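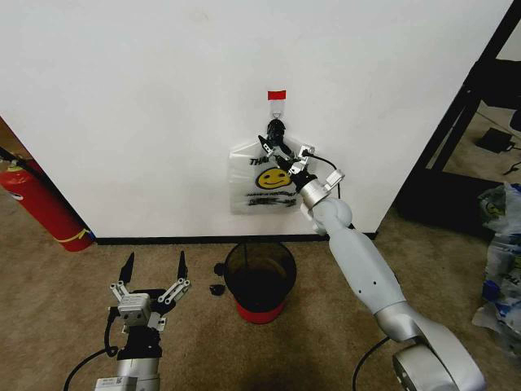 Shopping bag on an adhesive hook, wall panel at Meltholm, carpet level to hook position.

Meltholm Shared Facilities Forum > Storage and Supplies > Bag reuse points: hooks on wall panels

facilities_desk_2
Members are asked to comment on the proposed bag reuse points. Each point would consist of one adhesive hook strip on a white wall panel, with plastic shopping bags hung from it for general use. The location is marked with a piece of red tape directly above the hook. Comments will be accepted through the end of March.

gulley_annex
The Gulley annex supports the proposal. We currently keep 157 bags in a supply drawer, and the drawer no longer closes. We request that bags be hung by the handles and not by a hole punched in the side.

panelworks
I must register an objection to adhesive strips. The panels in the Cadau wing were repainted last year, and two strips removed there took the finish with them. A freestanding rack would serve the same purpose.

facilities_desk_2
The objection is noted. The Cadau panels have a different coating. Strips at Meltholm are to be removed by pulling the tab slowly downward along the wall.

third_floor_admin
A rack would occupy floor space that we do not have. Our concern is weight. The strip we purchased is rated for 700 grams, and users will certainly place full bags on it. May we have a written rule that only empty bags are permitted?

panelworks
A written rule will not protect the paint. I maintain my position.

ghauri_stores
Ghauri Stores can supply 372 strips from existing stock at no charge to the participating wings. Regarding the tape, red is already used in our area for items awaiting disposal. We would prefer another color.

gulley_annex
We disagree with the previous post on color. Red is easy to find against a white panel, and our disposal items carry a printed tag as well.

facilities_desk_2
The empty-bag rule will be added to the draft. Tape color will remain red at Meltholm, and other wings may choose their own. The Cadau wing is excluded until the coating has been tested.

panelworks
That is acceptable for Cadau. Please post the test results in this thread.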